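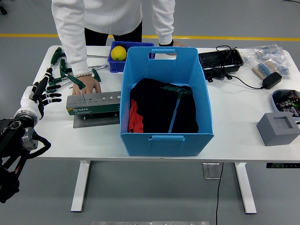
Station 2, hex key task. Hand at left, SATA holder on its base plate, bin at center.

27 May 2020
Malura bench notes, teleop demos

Task as written in the Skilulano sheet: take a T-handle key by the green handle, carry it, place it in the holder, release. One operator on the glove, one person at the far side of the table doing resets. The bin and the small crate stay on the table as clutter and are not part of the task.

Took 19 demos before stopping. Kept 17. The two rejects were both grasp failures on the handle: thumb came in too low and the key rolled under the fingertips. Glove calibration was redone after the second one and the thumb offset is now saved in the Raju profile. Do not load the old profile, it still shows up first in the menu.

Wrist approach matters more than I had assumed. Coming in level with the tabletop, the fingers reach the shaft before the handle and push the key away. Coming in with the palm tilted down a little gives a clean close on the crossbar. Operators should settle on one approach per batch, otherwise the policy gets two modes and averages them. Last November's batch had that problem and we ended up throwing most of it out.

Insertion is the slow part. The holes are graded and the sizes are hard to tell apart in the head view. For this batch any hole that accepts the shaft counts as a success. Size matching goes in a separate task later.

Resets: keys go back to the left side in a loose cluster, handles at mixed angles. I want variation in yaw, and some crossing is fine. Resetter's hands must be still before the operator clutches in.
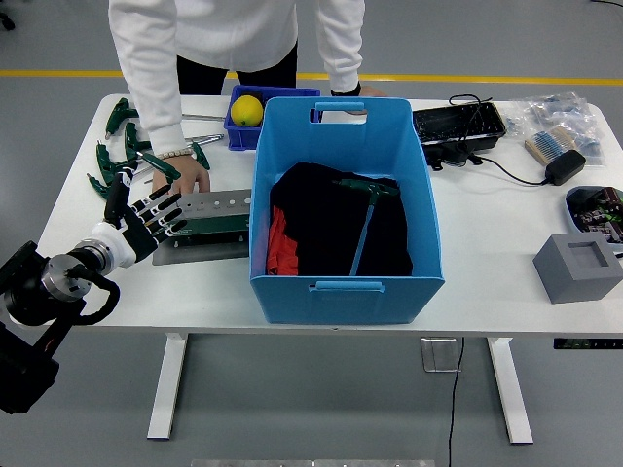
Also tried holding the hand open over the metal plate as a fixed start pose, fingers extended, thumb up. It gives a repeatable first frame and keeps the fingers off the keys while the resetter works. Drift at the fingertips over a long hold was small enough to ignore. Using this as the home pose from now on – the old one had the wrist too close to its joint limit.

Cable under the wrist needs another look. There is slack in the loop but at full forward reach it starts to pull on the connector side. Re-tie before the next batch.

Logging: the Daltiteo recorder dropped its sync flag on one file, longest demo of the set, 959 frames. Joint data looks intact. Timestamps on the hand stream are offset from the arm stream and need to be shifted before export. Kept it in the set, marked for repair.

Open items:
Re-tie wrist cable
Delete old glove profile
Fix timestamps on the long file, then export
Decide whether a key lying in the bin is a valid pick target or stays a distractor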